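July 25, 2020
Notebook, fixtures bench. Peg board, second revision.

Continuing from the May entry. Goal for the day: settle the peg clearances on the white board and decide whether the round part keeps its present stem. Board is the Mavby blank, machined in house. Pegs are from the second batch, blue resin, printed on the Fanlow. Drawing is in the Younis folder, sheet 2, not yet updated with what follows.

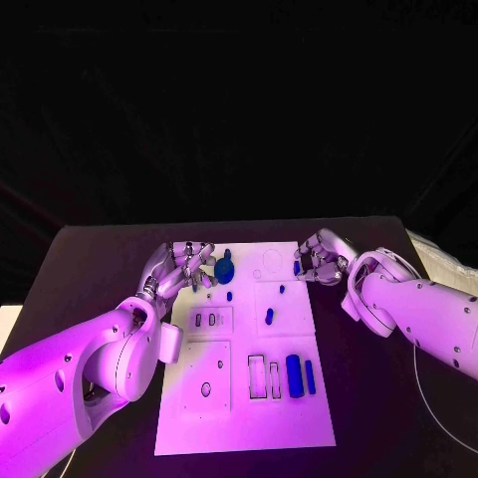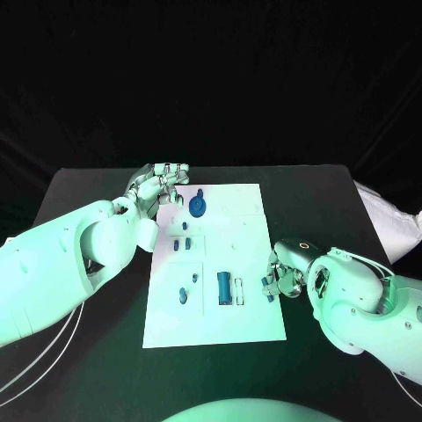
Clearance first, as it holds up everything else. May numbers were taken on the first batch of pegs, which came off the printer with a slight flare at the foot where the first layers spread. The second batch was printed with a compensation of 0.15 mm on the first two layers and the flare is gone to the touch. On the calipers it is still there, 0.04 mm at worst. The pegs stand upright on the flat of the board without support, as some of the blue ones are doing in both pictures, so the foot is square enough for our purposes and I am not going to face them off by hand. Standing unaided was on the May list as a requirement and can be crossed out. It does not say anything about fit in the hole.

For fit I used the plug gauges, not the pegs. Nominal bore 8.00. Measured bore on the board, after cleaning out the chips with a brush, 8.11 to 8.14 depending on position. The larger figures are all toward the end where the clamp was. I think the blank lifted slightly during the second pass. Pegs measure 7.92 to 7.96 over the middle of the length. That leaves a diametral clearance between 0.15 and 0.22, which is looser than the drawing (0.10 to 0.15) at every combination I can make. Options:

1. Leave the board, print pegs at 8.02 nominal.
2. Leave the pegs, recut the board at 8.05.
3. Change the drawing.

Option 1 is the cheap one. Option 2 uses the last Mavby blank and they quoted three weeks on the next order. Option 3 I would like to avoid, as the loose fit hides angular error, and angular error is the thing the board was made to show. Going with 1. If the new pegs bind in the tightest bore, ream that bore only and write it on the back of the board.

Lead-in chamfer. Drawing calls for 0.5 x 45 on the bore and nothing on the peg. I put 0.3 on the peg as well for the reprint. Reason is wear. The bore edge in the May board was visibly bruised after the cycle test, and the total there was only 1,413 insertions. The new board has 191 on it so far and the edges still catch a fingernail the way a fresh edge should. Target stays at 3,000 before the first inspection that needs the microscope. Until then, fingernail and loupe.

Round part. The stem is short. I have considered lengthening it by 4 mm to give more to hold. Against: a longer stem moves the center of mass up, and the part already wants to roll when it is set down on its rim. For: gripping it by the edge of the disc covers up the outline it is supposed to line up with. Made one with the longer stem and tried it by hand against the current one, 20 placements each into the large circle. No difference in seating that I would defend. The long one tipped twice when let go early. Keeping the short stem. The long one is in the drawer with the rejects, marked with an L in pencil.

Colors. The blue reads clearly against the white of the board under ordinary white room light. Under colored light it is less simple. With the magenta the white goes lavender and the gap between board and peg shrinks. With the cyan the whole board drifts toward the peg color. Edges still separate by eye in both cases, the engraved outlines less well. The outlines are cut 0.3 deep with no fill. Tried rubbing black wax into one line on the offcut and wiping back. Good contrast, but it leaves a gray haze on the surface that alcohol does not fully lift. Sealing the face before cutting might prevent that. Vendatero stocks a clear matte spray that should take the wax; have asked for one can. Do not wax the real board before the offcut has been done with the sealed face.

Flatness of the board. Checked on the granite with feelers at the four corners and mid-sides. 0.10 goes under one corner, 0.05 does not go under anywhere else. Acceptable. Same corner as the large bores, consistent with the clamp explanation above. Rubber feet would mask it but they also let the board creep on the table, so it stays on the thin mat backing for now.

Weights, for the parts sheet:
Board with plates, 3,759 g including the steel backing.
Peg, second batch, 1.9 g average of ten, spread under 0.1.
Round part, short stem, 22.4 g.
Round part, long stem, 23.3 g.

Scale was zeroed between groups but not between individual pegs.

Open items
- Reprint pegs at 8.02, twelve pieces, same resin bottle if there is enough left. Check before starting.
- Update Younis sheet 2: chamfer on peg, stem length confirmed, flatness note.
- Offcut: seal, cut, wax, wipe. Leave overnight between seal and cut.
- Inset plates: screws are M3 x 6 at present and one bottoms out before clamping. Try x 5, or a washer. Washer is uglier but we have washers.
- Second clamp position for the next blank, whenever it comes.

Gauges returned to the case, 8.12 plug has a nick near the handle end, outside the measuring length.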